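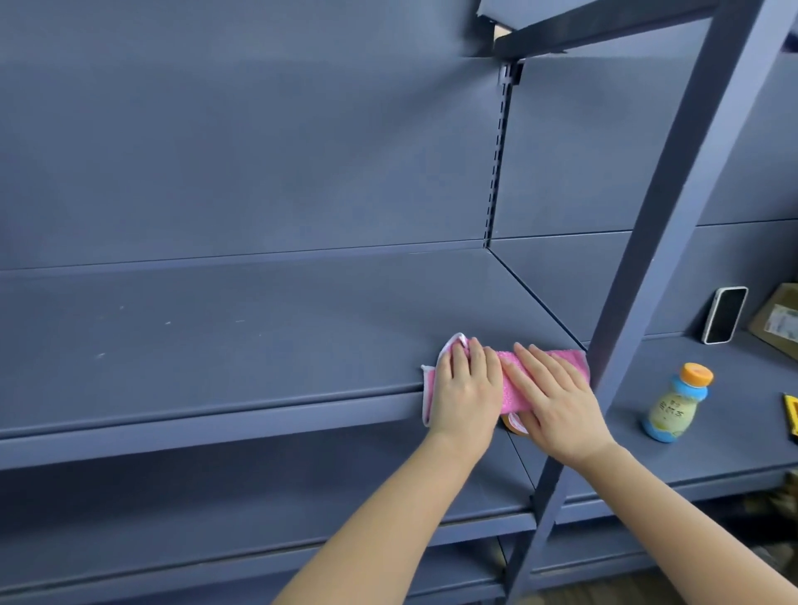 Features Desk | The Garrido Quarterly

The shop that closes for stocktaking and means it
2020-03-11

Brunska is a small hardware and household shop on a sloping street behind the bus station. Twice a year it shuts its doors for 2 days, puts a handwritten card in the window and counts everything it owns. Most shops of its size gave this up years ago and let the till keep the numbers. Karthikeyan Thomas, who took over the lease from his uncle, still does it with clipboards.

The reason is screws. Brunska sells them loose, by the piece, along with washers, hooks, picture wire by the metre and lamp flex in four colours. A till can tell you that a customer spent 26 pence on fixings. It can't tell you whether they were brass or steel, or that somebody put the wrong size back in the wrong drawer. By the end of a busy spring the stock list and the stock are two different things.

"I had a man drive over from the coast for coach bolts," Thomas says. "The computer told him I had a full tray. I had 2. He was very polite about it."

The card goes up in May and again in the autumn. The first morning belongs to the drawers, which run along the back wall behind the counter. There are 702 of them, built by a joiner in his uncle's time, and each has a sample of its contents wired to the front. Small things are weighed in batches on a set of Coko scales and the weight is turned into a number using a chart taped inside a cupboard door. Anything bigger than a thumb is counted by hand.

In the afternoon it is the turn of the shelves. Stock comes off one bay at a time, the bay gets a wipe, and everything is counted as it goes back. Thomas likes this order of doing things. Tins that have leaked show up early, and so do the odd items that have slid to the back and been forgotten. Last time it was a box of gas mantles with a price in shillings. He put them in the window and sold them the same week to a man restoring a caravan.

The second day is for arguing. The counted figures are read aloud against the book and anything that doesn't match is looked at again. Paint is usually right. Sandpaper is usually wrong. Garden twine has never once matched, and Thomas has a theory that staff use it to tie up the cardboard.

The shop has tried other ways. A salesman from Bronesska, which makes stock software for larger stores, lent him a handheld scanner for 31 days. Thomas thought it was a good piece of kit and used it happily on the paint, the bulbs and the cleaning goods, all of which come with barcodes. He sent it back when the loan ran out. Too much of what he sells arrives in a sack.

Closing costs him money, and he has worked out how much, though he would sooner not see it printed. Against that he sets the orders he doesn't place. After one spring count he found enough cup hooks to last the decade and cancelled a delivery that was due the following week.

Regular customers know the routine. A few knock on the glass anyway, and if the thing they want has already been counted, Thomas will usually pass it out through the door and cross one off the sheet.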